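Jista House - Shared Kitchen and Ground Floor Walk-Through
Tenant association copy, with comments
Checked August 12, 2024
Status: open items, see end

Did this one fast, between the boiler visit and the mail. Marks are OK / FIX / WATCH. Comments under each line where I had any. If a line has no comment it was fine and I moved on.

1. ENTRY AND HALLWAY

Front door closes by itself - OK
Slow but it latches. Don't prop it with the mat please.

Hall light on timer - WATCH
Goes off before you reach the second landing if you are carrying anything. Timer is set to 50 seconds. Asked Chettiar to bump it up in June, they said yes, still 50.

Mats flat, no curled corners - FIX
Mat by the mailboxes curls up on the stair side. Tape is no good, it peels. Needs a new one with a rubber back.

Path to the door clear - OK
Was not OK when I started. Two strollers moved to the bay under the stairs. Thank you to whoever did it while I was in the meter cupboard.

Emergency number posted - OK
Old number crossed out in pen, new one under it. Readable. Would like it typed.

2. STAIRS

Handrail solid top to bottom - FIX
Loose at the third bracket up from the ground. Wiggles when you lean on it. Screws turn but dont bite so it needs a plug or a longer screw. This goes first on the list.

Treads - OK
Nosing strips all there. One is scratched up, still grips.

Nothing stored on steps - WATCH
Shoes again on the second flight.

3. ELECTRICAL

Breaker panel reachable - OK
Labels - FIX
Half the labels are from before the kitchen was split from the laundry. "Kitchen 2" is the dryer. Revar wants 585 to relabel and test the whole panel, quote attached to the paper copy. I think we take it. Relabeling by trial and error means everybody's clocks go out.

Test button on the ground fault outlets - OK
Kitchen ones trip and reset. Laundry one trips, reset is stiff, push hard with your thumb.

Extension cords - FIX
One cord running under the rug in the back sitting room. Pulled it out and coiled it on the shelf. Cords do not go under rugs, they heat up and you can't see the damage. If you need an outlet over there put it on the request sheet.

Plugs and cords on the shared appliances - WATCH
Toaster cord has a kink near the base. Not split. Microwave, kettle, washer fine.

4. KITCHEN, COLD STORAGE

Fridge temperature - WATCH
Target is 40 F or under. The dial thermometer read 3 degrees over that when I got there, and there had been people in and out all morning, so I turned the knob up one and will read it again first thing. If it's still over, we call Urkness.

Door seal - OK
Did the paper test on all sides. Slip of paper in the door, shut, pull. Should drag. It drags everywhere, a little less at the bottom hinge corner. Wipe the gasket with warm soapy water, not the spray, spray makes the rubber go hard.
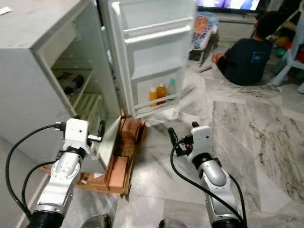 Food labeled with name and date - FIX
Same as last time. Masking tape and the marker are in the left drawer. No name = it goes out at the next clean. Leftovers get 3 days. After that it goes out even with a name, sorry.

Raw meat on the lowest shelf, in a tray - OK
None in there at the time. Rule stays. Tray is washed and on the drying rack.

Air can move around the food - OK
Don't push things up against the back wall. They freeze to it and the rest of the shelf gets warm. Same with foil on the racks, someone was lining them with foil in June and it blocked everything.

Gap behind the fridge - WATCH
Needs to stay a couple inches off the wall for the heat to get out. It creeps back. Also dust on the coils, vacuum with the brush end, unplug first. Put it on the fall list.

Drain hole - OK
Cleared with a pipe cleaner. If you find water under the bottom drawer this is nearly always why.

5. KITCHEN, COOKING

Burners light first try - FIX
Back left clicks and clicks. Cleaned the cap, dried it, same thing. Tagged DO NOT USE until Urkness looks at it. Don't use a match on it. The tag is not a suggestion.

Range hood filter - FIX
Sticky. Soaked it in hot water and dish soap, came up OK on one side. A new one is cheap, order it.

Extinguisher - OK
Gauge in the green, pin in, tag current. It's on the hook by the door, on the way OUT, so you aren't reaching across the stove to get it.

Fire blanket - WATCH
Pouch tabs were tucked in behind. Pulled them out so they hang down. Leave them hanging.

Nothing that burns within reach of the stove - FIX
Dish towels over the oven handle again, and a paper towel roll right next to the front burner. Moved both. Hook for towels is on the side of the sink cabinet. 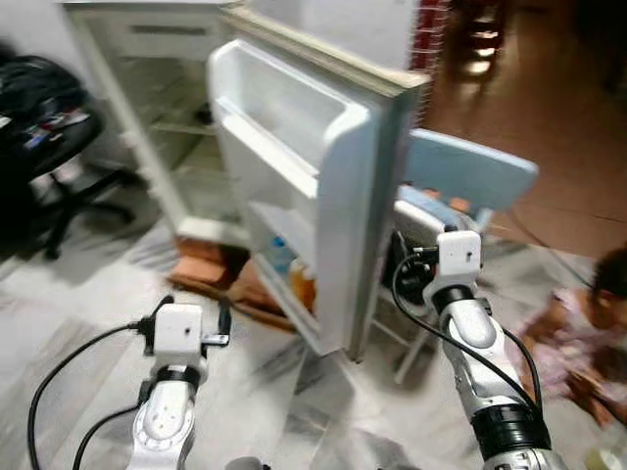
Smoke alarm, kitchen hall - OK
Pressed, loud. Battery changed. Anyone who takes it down while frying must put it back up the same hour, and better yet just open the window.

Carbon monoxide alarm - OK
Good for 5 more years going by the date on the back. Wrote that date on the front with marker so we quit unscrewing it to look.

6. WATER AND SINK

Hot water not scalding - OK
Drips - WATCH
Cold tap drips if you don't turn it past where it feels closed. Washer. I have some, will do it.

Under the sink - FIX
Cleaning stuff stored next to the onions. Onions moved. Bleach and the ammonia window cleaner were side by side, and they can't live together, let alone go in the same bucket. Window cleaner is now on the laundry shelf.

Child latch on that cabinet - FIX
Broken on one side. Got two from the hardware place, need a drill.

7. FLOORS

Clean, not slick - WATCH
Tile gets slippery by the sink when folks shake out their hands. Mop is in the closet, please just run it over. Wet floor sign is behind the mop.

Loose or cracked tile - OK
Trip hazards, walkways - WATCH
Bags, chairs, cords, boxes, anything. If you can catch a toe on it, it gets moved or it gets put on the sheet. Folding chairs go back flat against a wall when you are done with them, and not in front of the back door. The back door is a fire exit. I've been saying so since we moved the bins.

Back door opens without a key from inside - OK
Sticks a bit in the heat, shoulder it.
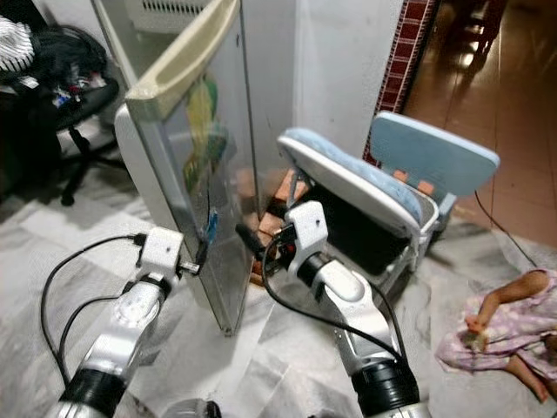 Comment added by a second floor tenant: can the walkway rule say a width? I keep hearing "keep it clear" and everyone thinks their own stuff is clear. My mother comes with a walker and what's clear for you is not clear for her. Tape lines on the floor from the kitchen to the back door would settle it. I will buy the tape. Also the door sticking should not be an OK, she could not shoulder it.

Reply: fair on both. Changed the back door to FIX. Tape is fine with me, yellow if they have it, measure off the walker plus some room for hands. Will plane the door edge or get Chettiar to do it, it's in their contract I think, checking.

8. LAUNDRY

Lint trap - FIX
Full. Every load, please. This is the one that burns houses down.

Dryer vent outside flap - OK
Opens when running. Pulled a bunch of leaves out from under it.

Washer hoses - WATCH
Cold hose has a small bulge near the tap end. Turned the valve off when not in use, sign is up. Replace both at once, braided ones.

Soap pods up high - OK
Lid on, top shelf.

9. FIRST AID

Box on the wall, not empty - FIX
Out of the medium band-aids and the burn gel. Someone left the wrappers in there. If you use the last one write it on the lid.

Scissors - FIX
Gone. Bring them back, no questions.

10. OUTSIDE

Steps and yard light - OK
Bins lids shut - WATCH
Lid on the green bin doesn't close when folks put boxes in whole. Flatten them. Raccoons.

Gate latch - OK
Oiled it.

OPEN ITEMS, in order

Handrail, third bracket
Back door sticking (added)
Burner, back left, Urkness
Washer hoses
Panel labels, Revar, needs a yes from everybody by the next meeting
Fridge temp re-read
Child latch
Hall mat
Hood filter
First aid refills and scissors
Hall timer, Chettiar, ask again
Floor tape, second floor is buying

Add to the bottom of the paper copy if I missed something, it's on the clipboard by the mailboxes. Pen is on a string now. Write so I can read it.

Added later: fridge re-read first thing, 39. Leave the knob where it is.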